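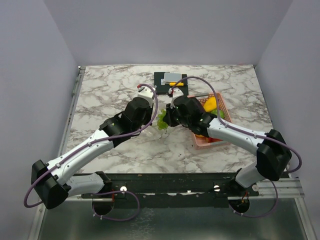
Why do pleated steel filter cartridges lose flow after cleaning?
Most of the lost flow comes from fine particles left at the bottom of the pleats, where the backwash water moves too slowly to lift them out.

4.2 Flow recovery after backwash

Cartridges taken from the Surkivcombe line were compared with new ones from the same Fludix batch. All were pleated stainless steel with welded end caps. Each used cartridge was backwashed with clean water, drained, and put back in the test housing without drying. Drying was left out on purpose. In early trials it turned the residue into a hard cake, and the readings that followed could not be compared with normal plant use.

Flow was measured at a fixed pressure drop. The cartridges that had been in service for 36 days recovered less of their starting flow than those removed earlier, and the gap did not close when the backwash was repeated. A longer backwash helped a little. A higher backwash pressure helped more, but two cartridges then showed bent pleats near the lower cap and were withdrawn from the series.

One cartridge from each group was cut open along the seam. The pleat crests were mostly clean in both groups. Residue sat in the folds, packed most heavily in the third of the cartridge farthest from the backwash inlet – the same part where Toledo and Ryu reported low local velocity in their flow model. Under the microscope the particles in the folds were finer than those in the feed sample. We take this to mean that coarse material is flushed away first and leaves the fines behind, although particles breaking up in service would give a similar result and we have not ruled it out.

Soaking in the Eltance alkaline cleaner for six hours before the backwash gave the best recovery of any method tried. It was tested only on cartridges fouled with oily residue. For mineral scale a mild acid soak is the usual choice, and results for that case are given in Section 4.3.

Pleat spacing matters as well. Wider spacing left less residue in the folds but also reduced the filter area that fits in the housing, so the cartridge reached its pressure limit sooner. The Haque housing used here takes only one cartridge diameter, and we could not make up the lost area by going to a larger size.

Figure 2. Two robot arms over a square tabletop with a white marble pattern.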